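# Pornier Teleoperation Station, simulation edition

The Pornier station records task demonstrations for two-finger grippers. An operator drives a simulated arm with a hand controller, and the software stores the joint positions, finger opening and wrist view for each attempt. The same controller and the same recording format are used with a physical arm. 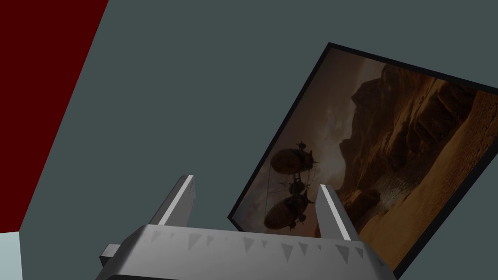

Wrist view is the default display during recording. The camera turns with the wrist, so walls and fixtures appear at whatever angle the operator has set. A framed picture on a grey wall can sit at a steep tilt behind the open fingers, and new operators tend to correct for it by rolling the wrist. Roll lock (button 3) holds the current angle until it is released.

## Recording a grasp

1. Select a kitchen or living room layout from the Lirkia scene pack.
2. Bring the fingers to either side of the object before closing.
3. Close with the trigger. Finger travel is proportional to trigger travel.
4. Press Save, or mark the attempt as Broken to keep it out of the training export.

Attempts marked Broken stay on disk and can be restored from the session list.
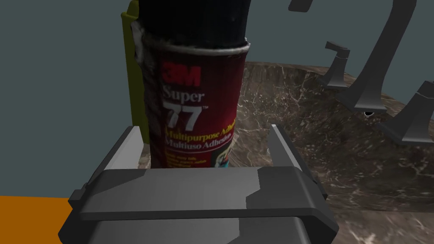
**Walczak**
*Applications engineer, Pornier*

Tall, narrow objects are a good first exercise. With an upright can such as the red 3M Super 77 between the fingers, the operator can judge centering from the gap on each side. Counters and faucets close behind the object need a slower approach — set the speed limit to low before moving in.

## Specifications

| Item | Value |
|---|---|
| Object models supplied | 122 |
| Room layouts supplied | 11 |
| Sample demonstrations | 3,597 |
| Gripper type | Two-finger, parallel |
| Export | Per attempt or per session |

The hand controller and cable are included. The physical arm is ordered separately.

Page revised 26/07/2023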